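夹爪还是吸盘？腕部相机分拣小组的课程项目报告

先交代一下分工，不然后面一堆“我们”看着很乱。我（Milagros Maglaya）主要管夹爪和腕部相机，Italo Fontana 写控制器那边的程序，Bhavana Rai 做标注和统计，指导老师是 Vasiliki Makris。项目代号 Skesgate，名字是 Italo 起的，问他什么意思他也说不清楚。

一、我们到底在比什么

开题的时候写得很大，什么“多末端执行器综合评估”，第二周就砍了。最后留下来的就两样：实验室原来那只两指平行夹爪，还有我们自己装的单吸盘（吸盘组件叫 Vullum，真空泵另外接）。机械臂不换，相机不换，箱子也不换，都是从箱子里把一件东西拿出来，放到旁边的托盘上。

物品一共 14 种，基本是我们从宿舍和超市凑的：洗面奶、牙膏、饼干盒、毛巾、卷成团的袜子、一把塑料勺等等。我特别坚持要放软管类的东西，因为之前看别人的报告，用的全是方方正正的盒子，抓起来当然漂亮！

二、夹爪这边

先说优点，夹爪对形状不挑。袜子、毛巾、勺子，吸盘基本没戏，夹爪好歹能试。软管也能夹，但夹哪里很讲究。夹中间，管身会瘪，里面的膏体往两头跑，力给大了盖子还有可能弹开（牙膏那次弄得到处都是，擦了一中午）。夹盖子最稳，盖子硬，又是圆柱形的，两个指尖从两边合上去就行。问题是我们的检测程序给的是整支管子的中心点，不是盖子的位置，所以我后来加了一步，先判断哪头是盖子，再把目标点往那边挪。

这一步写起来比我想的烦多了。管尾是扁的，盖子是圆的，人一看就知道，程序可不一定。管子斜着躺，角度又会偏，夹爪下去的时候一个指尖先碰到，整支管子就滚开了。调到后面我已经能背出偏移参数，现在也还记得。

三、吸盘这边

吸盘最爱平的、硬的、不漏气的表面。饼干盒几乎一碰就起来，速度也快，Italo 看得很得意，毕竟泵是他接的。软管就尴尬了：管身鼓的时候还行，用掉一半的那种，表面有折痕，一漏气就掉。

还有个谁都没料到的麻烦是纸。我们在箱底放了几张印花纸当干扰物，吸盘只要稍微偏一点，吸起来的就是纸，控制器那边读到真空度正常，高高兴兴地报告“抓取成功”。Bhavana 看录像才发现，前面有一批记录得全部重新核对。

四、相机和反光

腕部相机的好处是离得近，坏处也是离得近。夹爪自己总在画面下边占一块，检测程序一开始老把黑色指尖当成物品，后来加了遮罩才好。另外就是黄色箱子反光太厉害，灯一照，箱底一个大亮点，白色的管身如果正好挨着亮点，轮廓就糊了。我们试过把灯挪开，也试过降曝光，最后是两个一起用。Vasiliki 老师建议换哑光箱子，我觉得有道理，可是经费已经买泵了……

五、数据

腕部相机总共留下 3,824 张图，去掉糊的和重复的，Bhavana 标了 2,141 张。正式对比每种末端各跑 116 次。我不打算在这里只给一个总成功率，因为那个数字跟物品怎么选关系太大，多放几个盒子吸盘就赢，多放几双袜子夹爪就赢。分物品的表在附录里，请直接看那个。

如果只问我的个人意见：宿舍杂物这种箱子，我选夹爪。Italo 不同意，他想两个装在一起，夹爪中间加一根能伸缩的吸管。我们为这事从实验室吵到食堂，周四组会上又吵了一遍，老师让我们把它写进“后续工作”，那就写进来了。

六、还没做完的

盖子朝向的判断现在只对白盖子靠谱，透明盖子经常认反。吸盘那边还缺一个“吸到的是不是纸”的检查，打算加称重，传感器还没到货。控制器偶尔会在下降途中停一下，Italo 怀疑是通信延时，日志还在看。

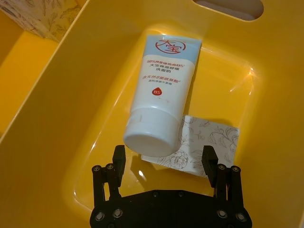
图源：Skesgate 项目组，腕部相机

软管组，物品为大宝洗面奶，管身右下压着一张印花纸。箱底右侧那个亮点就是第四节说的反光。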